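Home | Products | Grippers | Hand-held devices | Fakholm G-series

Fakholm Hand Gripper

The Fakholm Hand Gripper is a two-finger, hand-held gripper sold as a kit for recording manipulation demonstrations. The operator carries the device and works its jaws directly, and a camera fixed to the body records each task from a point close to the fingers. The recordings are used to train control policies for robot arms fitted with the same jaw assembly. The kit was designed by Antigoni Koutsoukos and is built by Fakholm, with distribution by Cunetti.

Design

The jaws are driven by a pair of mirrored linkages. Each finger pad is carried on linkage arms that turn in brass-lined bushings, so that both pads close at the same rate when the trigger is pulled. The pads are black rectangular blocks, each held by screws, and can be changed without removing the arms from the frame. Maximum opening is 100 millimeters on the standard model.

Early units used plain holes in the linkage arms. These wore oval under daily use and let the pads drift out of line, and the brass liners were introduced with the second production run. Owners of early units may order the liners separately — the arms must be reamed to fit.

Pads are treated as a wear part. Scratches on the gripping faces do not affect the opening measurement, but a pad that has worn round at the corners should be replaced, as thin material tends to slip off the tip. Fakholm supplies 6 spare pads with each kit.

Contents of the kit

The standard kit contains the gripper, the camera mount, the spare pads, a hex key and a calibration card. The camera is sold separately. A carrying case is offered by Cunetti but is not part of the Fakholm price list.

Recording service

Buyers who do not wish to record their own material may order demonstrations from Dosow, which operates a set of furnished work tables and delivers the recordings with jaw opening data attached. The smallest order is 4000 demonstrations of a single task family. Delivery is made in three batches, and the buyer may change the object list after the first.

Dosow groups its household tasks by the kind of material handled. Rigid objects such as cups and boxes form the first group, and hinged objects the second. The third covers thin, flexible material, including towels, sleeves and bags. Tasks in this group are priced higher because a larger share of attempts is rejected at review.

Reception

Users have generally rated the linkage as stiff and repeatable. Complaints have centered on the weight of the device during long sessions and on the width of the pads, which makes it hard to pick up coins and flat cards. A narrow pad set was announced in July. The lack of a force sensor has also been noted — the standard kit records only jaw opening, so contact must be judged from the camera.

See also

Kalogeropoulos wrist adapter
Linkage grippers
Parallel-jaw grippers
Demonstration recording

Print this page | E-mail this page 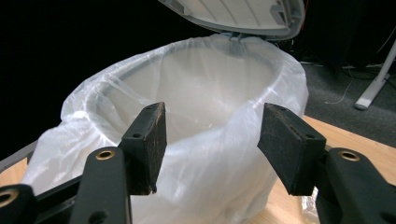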